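I gave up bread for January and lasted seven days, which my sister says is a family record. What I learned in that week is that I'd been cooking the same four dinners since I moved to Ildale, and that the little grocer's on the corner sells far more than tins and milk!

So now I buy one thing I can't cook every time I go in. Some of it has been awful — the less said about the pickled turnip the better — but I've got 18 new suppers out of it, and I eat at the table again instead of over the sink. Grains have been the easy win.
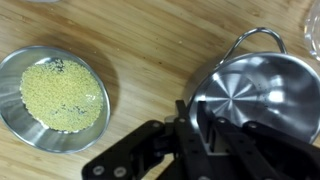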